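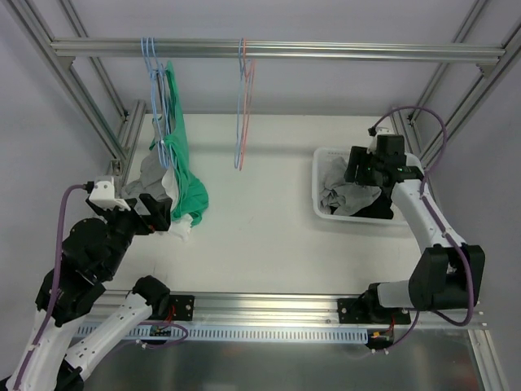 Last changed: 2023-06-23

List: Cancombe Allotments and Gardens
Subject: Re: Water butts and the August hosepipe rules

Replying to the list because three people have written to me off-list with much the same question.

> We took over the plot by the lower gate in spring. There is one
> 200 liter barrel on it and it is empty again after a week with
> no rain. Is it worth buying a second one, or should we go for one
> of the big square tanks? Also, does the shed roof need a gutter
> on both sides? Ours has one on the path side only.

Start with the gutter. Your shed has a pitched roof, so with a gutter on the path side only you are losing half of what falls on it. A second length plus brackets and a downpipe cost me 39 last year at the builders' yard on the Tornine road. Run both downpipes to the same corner if you can, with a slight fall toward it. Mine was level for the first season and the water stood in it and grew moss.

As for the tank, I have had both. The square ones hold 900 liters and are cheap secondhand, but ask what was in them. If the seller can't tell you, leave it. They also let light through, and the water goes green by early summer unless you cover the sides. I used old weed fabric held on with cord, and it has lasted four years. A full one is very heavy and needs a proper base. Slabs on packed gravel are fine. Slabs on bare soil will tip, and you can't move the thing once it has water in it.

Two barrels joined near the bottom with a short hose are easier to live with on a half plot. They fill and empty together, so you only need the one tap. Put them on blocks high enough to get a can under the tap. Measure your can first. The Ludik barrels have the tap set a bit higher than most, and a low stand will do for those.

> Someone also said we should be watering in the evening only. Is
> that a rule or just advice?

Advice. The only rule is the August one: no hoses on the mains standpipe, cans only. It doesn't apply to your own stored water, and you can run a hose off your barrel any day you like, though the pressure is poor.

I water in the morning because of slugs. Beans and squash get a full can each twice a week, and onions get nothing from now on. Mulch helps more than the time of day does. I put down grass clippings, thin layers, and top them up after each mowing.

The water meter at the top gate read 218 when I looked this morning, for anyone keeping the log. The standpipe by the compost bays still drips unless you turn it hard.

I have a spare downpipe diverter, brown, square fitting, no use to me. First to reply can have it. I'm on the Lò side most evenings until dark.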